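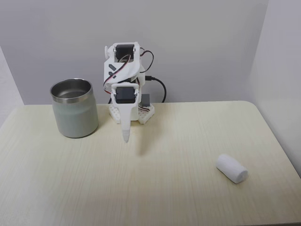
Workshop > Notebooks > Bench and surfaces

2 min read

8th December

Moved the cup and the roll over to the table in the nook. Gray wall behind, white to the sides, nothing to look at, so no excuse for not writing things up.

The cup is stainless and came in the Gammont order back in March, along with 13 others I have stopped asking after. Plan is to stand it on the left and leave it there. It rings when knocked. The whole building now knows my working hours.

The roll is the soft white stuff from Fundero. Lying down it wants to travel, and on end it falls over, so lying down wins. Left it 30 minutes and it stayed put, a better record than mine.

Tabletop: pale wood, marks easily. Rewi oil is supposed to fix that. The tin says two coats, the Zamero sheet says one, and the sheet was written by whoever sells the tin. Going with one. Used about 437 g on the last table and it was sticky for a week.

To do: find a lid for the cup, label the roll before it gets used on a spill, ask for the good lamp back. Asked already. Ask again, louder.

Shares 2 · Comments 0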